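Home Ask Browse Topics Sign in

How do I keep a beaded cord necklace from knotting in a shared jewelry box?

Posted in Storage & Organizing by grollonham305

I have a small square box and everything goes in it: a strand of pearls, a bangle, a couple of rings and a necklace made of braided cord with little metal beads. Every time I open it the cord has wrapped itself around the pearls. I don't want a big jewelry cabinet. Is there a way to pack one box so it stays sorted?

cedach_2000

Get a second box. Or hang the cord one on a nail inside the closet door.

wojcik1773

You can do it with one box if the order is right. Empty it out on the bed first, so small things don't roll off and vanish. Coil the pearls flat on one side. Put the bangle on the other side, standing or lying down, whichever fits. Rings go in a little cloth pouch. The cord goes in last, in its own zip bag, with one end sticking out of the top. When you want it, pull the end and it comes out without dragging the rest.
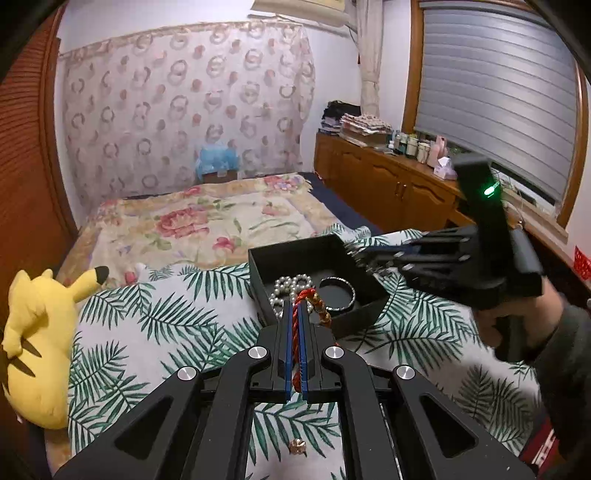
2 min read

Mine is a black box with the pearls on the left and a silver bangle on the right. The cord is red with small gold beads. Lift it by the cord and let the beads follow. If you grab the beads, they catch on the pearls.

clasus_home

Pearls scratch, so I would keep them in a soft bag too. Otherwise I do the same as the answer before mine.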